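Small kitchen appliances get a day of their own at Tandumville repair morning

If you have a toaster that only does one side, or a kettle that has been sulking at the back of a cupboard since last winter, Sunday might be the day to bring it down to the Gamska Hall. The Tandumville repair morning is giving over its whole February session to things that live on the kitchen worktop, and everyone is very welcome, whether they have something to mend or would just like a cup of tea and a look round.

The repair mornings began in the old reading room above the Movitz bakery, with a couple of folding tables and a borrowed extension lead, and they have grown so steadily that the move to the hall last autumn came as a relief to everybody who had been queuing on the stairs. Since the first session 141 items have gone home in working order, among them a good many lamps, a much-loved radio and a sewing machine that needed two visits and a part sent by post.

Kitchen things, though, are what people ask after most. They get used every day, often before anybody is properly awake, and it can be a real nuisance to be without one even for a week. There will be 5 benches this time, one of them set aside for toasters and small ovens, and another for the jobs that need no electrics at all, such as sharpening knives, oiling chopping boards and tightening up loose pan handles.

The Thepsuriya café will be looking after the refreshments, as it did so kindly at Christmas, with lentil soup, flatbreads and (while they last) the little coconut cakes that disappeared so quickly before.

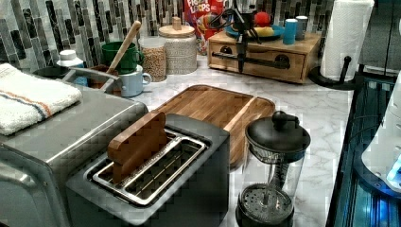
Breakfast is where most of a kitchen's hard work gets done, and the menders would like people to think about the whole corner of the worktop before they set off, as it is so easy to bring the toaster and forget the thing standing next to it. A French press like the one on the right, with its glass carafe and black mesh filter, is worth bringing if the plunger has started to stick, and a grooved wooden board like the one lying behind the toaster can have a fresh coat of oil while you wait. Please empty the crumbs out first!

Entry is free and there is no charge for the mending, although there will be a tin by the door. The group is hoping to raise 2,000 pounds towards a proper set of tools and a safety tester of its own, and every bit helps. Doors open at ten, and each household may bring up to two items. Larger appliances will have to wait for the spring session.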